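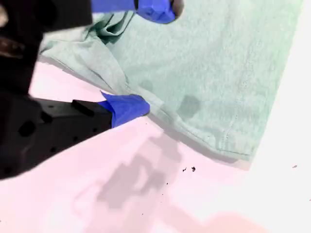 Do you take worn T-shirts at Grondwood?

We certainly do, and a bit of pilling doesn't bother us one bit – soft old cotton makes the loveliest cleaning cloths. Please wash everything first and leave off the fabric softener.

How should I fold them?

However you like, really! Huiling Gu folds hers in thirds, but a flat stack is fine by us, as long as it fits in a grocery bag.

What about colours?

Any colour at all is welcome, though we do keep the darks separate, so a second bag would be a great help.

Related questions
Can I drop off towels?
Mending night with Sadia Tanoli
July opening hours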